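3.2 Sorting without instructions

I should admit that I came to this part of the study with a favorite theory. I was sure people would sort by shape – it's a shape toy, after all! So when Mairéad Brennan and I wrote up the task, we kept the wording as loose as we could. We just said "put these in groups that make sense to you" and then kept quiet (harder than it sounds, at least for me).

We ran 44 adults through it, one at a time, and each person got 2 tries with the same plastic blocks. Color won, and by a lot. Only 23 people made a shape group at any point, and most of those saved it for the second try.

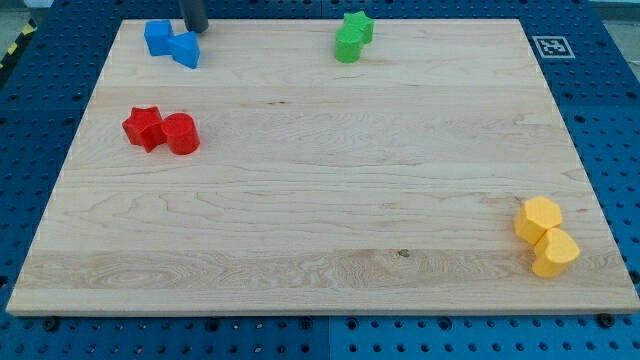 What I like about a color grouping is how it puts odd neighbors together. In Figure 2 a blue cube ends up beside a blue triangular block, and a green star gets a rounded green partner, and your eye takes each pair as a unit anyway. Mairéad thinks the spacing does half the work there, and I've slowly come around to her view. We come back to spacing in Section 4, where Tadhg Tully's coding scheme treats the gaps between groups as data too.

Figure 2. Blocks grouped by color on a wooden board.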